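Drawing Tutors and Step-by-Step Lesson Writers Wanted

Herkesia Drawing School is looking for two part-time tutors to write and record beginner drawing lessons. The work is remote. The contract starts in September and runs through the end of May, with a break in December.

Our lessons are for people who have never drawn much and would like to. Most of our students are adults, with a good number of teenagers and some parents who follow along with their kids. They work in pencil and ink on paper. A few use a tablet, but we don't teach software and you don't need to know any particular program.

What you would be doing

Each tutor writes 17 lessons over the contract. A lesson is a set of numbered drawings with short written instructions, plus a video of the same drawing made from start to finish. The video shows your hands and the page. You do not have to appear on camera, and you can record your voice afterward if you find it hard to talk and draw at the same time.

One tutor will take the Figures and Clothing course. This covers simple standing poses, walking poses, hands at rest, hats, coats, folds at the knee and elbow, and how to put a person on the ground so they don't float. The other will take Buildings and Streets, which covers one-point and two-point perspective, stone and brick, windows, doors, and corners. Please say in your application which course you want. If you could do either one, say that. 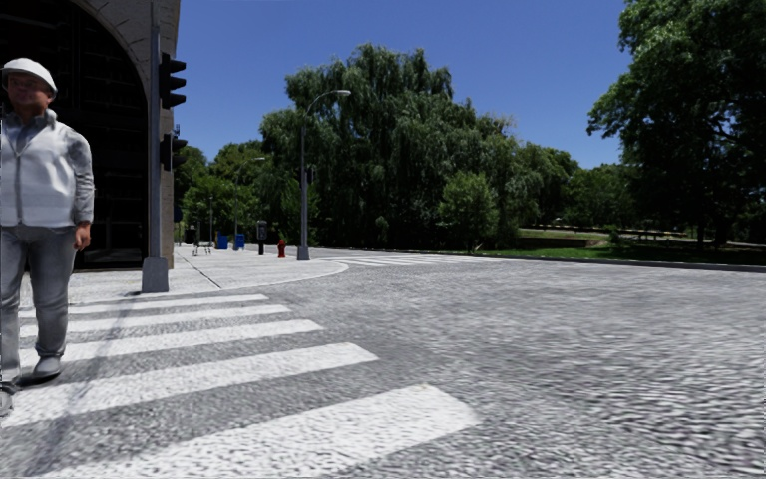

Shiyu Jin edits all of the lessons and will be your main contact. You send her rough sketches of the steps first, she sends back notes, and then you draw the final version and record. Expect one round of changes on most lessons and two on the first few. Peiyu Wei handles the video editing, so you only need to send raw files.

What we are looking for

You can draw clearly and in a consistent style. It does not need to be a fancy style. We care more about whether a beginner can tell what changed between step four and step five.

You have taught drawing to beginners in some setting. A library class, an after-school club or private lessons are all fine. A degree is not required.

You can write instructions in plain English. "Draw a line from the shoulder to the wrist" is good. We cut a lot of art terms from first drafts.

You have a quiet place to work, steady light, and something that can record video from above the page. A phone on a stand is okay.

Pay and hours

We pay $2000 per month during the contract, except for December, which is unpaid. Most tutors finish two lessons a month and some months have only one. You set your own hours. Shiyu holds a short call once a month at 3 p.m. Eastern, and we ask that you be there for it.

You keep your original drawings. Herkesia holds the rights to the finished lessons and videos -- the contract spells this out, and we will send you a copy before the interview so you have time to read it.

How to apply

Send us the following by email, in one message:

A short letter, one page or less, saying what you have taught and to whom.

Six drawings, at least two of them in line only with no shading.

One sample lesson in 5 to 8 steps. Pick any subject that fits the course you want. Photos of pencil drawings are fine as long as the lines can be seen.

Please don't send a video at this stage. If we invite you to interview, we will ask for a short one and pay you for it.

Write to Agata Santoro, Tutor Hiring, and put the name of the course in the subject line. Applications close at the end of June. Agata answers everyone who applies, though in the last week it may take her a while.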